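Ciravbridge Automation Hall
Pre-visit inspection checklist, dual-arm handling station
Room 409, visitor demonstration, February
Inspected by: Gervásio Portela
Countersigned by: Dong-geon Yeon

1. Visitor line and barrier
Floor tape renewed on the corridor side. Barrier posts locked.
Result: OK
Comment: Group size is limited to 16. The Kandasamy group has asked to bring more. Reception to split them.

2. Emergency stops
Both buttons pressed and reset, one at the operator desk and one at the barrier.
Result: OK

3. Table surface
Clear of tools, fasteners and cups.
Result: OK

4. Demonstration item
Black tote bag, orange-brown handles, zippered pocket. Nothing sharp or heavy to be placed inside.
Result: OK with comment
Comment: Front handle hangs low and is twisted at the bottom. Possible snag point for a finger. Operator to check the handle before each run.

5. Grippers and cables
Bolt heads, linkages, connectors and cable slack at both arms.
Result: OK with comment
Comment: Cable at the right arm hangs in a loop. Confirm clearance over the full demonstration path, at demonstration speed only.

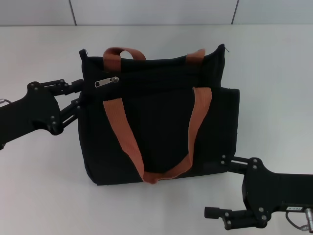
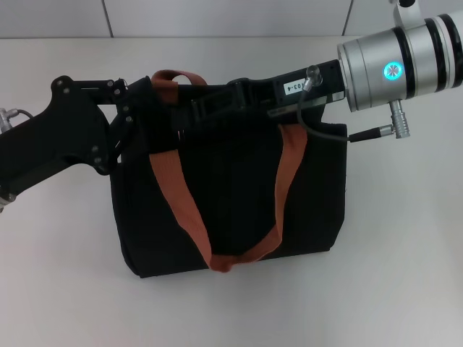 Items 4 and 5. Bag and both arms at the table. Label 03-4 is legible in the second picture.

6. Speed limit
Reduced speed profile loaded. Password changed after the Skultomex visit.
Result: OK

7. Operator briefing
Two operators, one at the desk and one at the barrier. The barrier operator does not leave the post to answer questions.
Result: OPEN
Comment: Second operator not yet named. D.Y. to confirm by 2 p.m.

8. Signage
Handia safety sheet posted at the door.
Result: FAIL
Comment: Old revision on display. Replace before doors open.

Release for demonstration: withheld until items 7 and 8 are closed.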